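The Table Is Part of the Storage: Paper Money, Clear Containers and Where to Sort

By Slavica Ionescu
26th April

Paper money is the worst-stored component in most board game collections. Cards get sleeves, wooden pieces get drawers, and the notes go back into a molded tray whose slots were designed to look good when the box is first opened. After a dozen sessions the slots hold mixed denominations with bent corners, and the next game starts with someone sorting a heap by hand.

My position is that the tray should be removed and discarded, that each denomination should go into its own clear container, and that the sorting should be done on a bare, light-colored, hard tabletop. The last point gets the least attention and has the largest effect on how long the job takes.

I look after the lending shelf at a game library. Our copy of Florkari has 500 notes in it, and Grirneck has more than that once the expansion is added. When we last audited the shelf, in August, the total across all titles was 3,966 notes. I give the figure because it explains why I hold opinions on a subject that most owners meet twice a year. A method that loses a few seconds per handful loses an afternoon at that volume.

The tray first. A typical molded tray has slots cut slightly wider than the note and shallower than the full stack. The slot works when the notes are new, flat and tightly banded. Used notes have a slight curl and trap air between them, so a stack takes up more height than it did on the day of purchase. The top of the stack then stands above the wall of the slot. When the box is stored on its side, the upper notes slide over the wall into the neighboring slot. Lid pressure can hold them in place, but only in boxes where the lid meets the tray, and in my experience few do once an expansion has been added.

Publishers could fix this with deeper slots. Some have. A deeper slot, however, makes the bottom notes hard to reach, and players respond by tipping the tray over. The geometry of a thin, light, flexible sheet doesn't suit an open cavity of any depth. It needs closure on all sides, or it needs a band.

Bands are the usual second suggestion and I would leave them alone. Rubber bands dent the long edges of the outer notes, and old ones stick to the ink. Paper bands are kinder but have to be cut or slid off, and sliding them on again over a worn stack folds the corners. A band also assumes a squared stack, so the work of squaring has to be repeated at the end of every session by people who are already putting on their coats.

A clear container makes no such demand. Notes can go in roughly aligned and they will stay with their own kind until the next time they are needed. The material must be transparent, because the contents are then the label. I have tried written labels on opaque tins. They were accurate for one lending cycle. Borrowers put notes into whichever tin was open, and the label then stated something false with great authority. With a clear wall, a wrong color shows at once.

Transparency has one cost, and I should state it. An empty or nearly empty clear container is difficult to see on a pale surface, and it gets knocked to the floor or packed away with a few notes still inside. A strip of colored tape across the rim solves this for very little money. I use dark blue. Any color that does not match a denomination will do.

The surface is the other half of the system. Sorting small paper is a sequence of three operations: spreading, reading and lifting. The tabletop affects each one.

Spreading needs low friction. A sheet of thin paper should travel when pushed with a flat hand and stop when the hand stops. Sealed wood does this well. Felt and neoprene play mats do it badly, because the texture grips the underside of the note and the pieces ride up over each other.

Reading needs contrast, though less than people think. Most play money is printed in pale tints with a darker pattern, which suggests a dark table. I used a dark table for two years. Pale notes stood out clearly on it, but the clear bags and the darker tokens vanished, and under a ceiling lamp the glossy finish threw a reflection across the middle of the work area. A light wood with a matte finish gives moderate contrast with nearly everything. Butcher block is a good compromise: the planks are even in tone, the joints are flush, and the lines between them can be used as sorting lanes without marking anything.
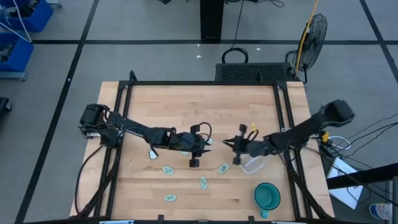
How thick should a stack of play money be before it is split between two containers?

Half the internal depth of the container is a workable limit. Above that, the notes press against the lid and take a curl, and fingers cannot get down the side of the stack to lift it out. If one denomination exceeds the limit, split it evenly and keep both halves in the same type of container.

Lifting is where most of the time goes. A flat note on a smooth table has no edge to get hold of, and there are two common techniques. The first is to drag the note to the edge of the table and take it between finger and thumb as it overhangs. The second is to pinch it up from the middle, which works on soft paper and leaves a crease. I recommend the first without exception for anything that will be lent again. It needs a clear stretch of table edge on the side of the dominant hand, and that stretch should be kept free of containers, dice, phones and drinks.

On drinks, I am stricter than my colleagues. Rangi Tamihana, who shares the shelf work with me, keeps a mug on the table while he sorts and considers the risk acceptable. His argument is that a mug is heavy, has a broad base, and sits in the same place every time, so the hand learns to avoid it. I accept the point about position. I don't accept the conclusion. Uncoated play money absorbs liquid in a second or two, the ink on cheaper printings moves, and the notes dry wavy. A wavy note occupies the space of four flat ones. A side table at knee height costs nothing in convenience and removes the problem. If a mug must be on the sorting surface, it belongs in a far corner with the handle turned where no sleeve will catch it.

There is also the matter of scatter. Many people begin by squaring everything into one large pile and then dealing off the top. This feels orderly and is slower. Overlapping notes have to be separated before they can be read, and two thin notes stuck together are read as one. A loose spread in a single layer shows every piece at the same time. The eye finds all of one denomination in a pass, and the hand follows. I timed both approaches on the Florkari set. Dealing from a pile took 36 minutes on the first attempt and 34 on the second. The loose spread was faster on both attempts by a margin that made further timing pointless, and I stopped.

The limit on spreading is the size of the table. When the table is full, the correct response is to clear it into the containers and begin again with the next handful. Adding a second layer brings back the fault of the pile.

Some readers will object that the whole category is obsolete and that poker chips or metal coins should replace paper. I have heard this from most of the people who borrow Gradora, which is a good game with unusually poor notes. Chips are pleasant to handle and stack without help. They are also heavy, they need a case of their own, and they change the play. Paper money can be fanned, hidden under the edge of a board, and passed across the table folded. In an auction game this is relevant information, or relevant concealment, and designers have allowed for it. Replacing the notes is an owner's right, but it should be understood as a modification to the game.

A second objection concerns cost. Rigid clear boxes of the right footprint are sold by several suppliers. The Hviid ones we use fit our notes with a small margin at each end, and I would buy them again. They are more expensive than they should be. Resealable bags do nearly the same job for much less, and for a private collection I would choose bags. Their faults are known: the seal wears out, the corners of the notes catch in the track as they go in, and a full bag slumps. Loading the bag with the short edge of the stack first avoids most of the catching. When a seal begins to fail, the bag should be replaced at that point, as a half-working seal is treated by everyone as a working one.

Bags should be stored upright in the box, like index cards in a file. Laid flat, the lowest one is never opened, and low denominations tend to end up there because they were packed first. Those are the notes players need most often for change.

I would like publishers to drop the money tray and spend the saved plastic on a set of plain clear boxes, sized to the notes, with lids that close. Failing that, a handful of bags in the box would be enough. The boxes could be unprinted. Ours have had no labels since last August and the returns have been easier to check.

For owners who intend to sort an existing set, the order I use is as follows. Clear the table completely and wipe it, and let it dry. Set the containers along the far side, open, in ascending denomination. Leave the near edge free. Put down one handful, spread it with the flat of the hand until nothing overlaps, and lift the most common denomination first, since its removal makes the rest easier to read. Damaged notes go to one side for pressing under a heavy book overnight. Torn ones can be repaired on the back with document tape, trimmed flush. Ordinary office tape yellows and leaves a sticky margin that will pick up the next note in the stack.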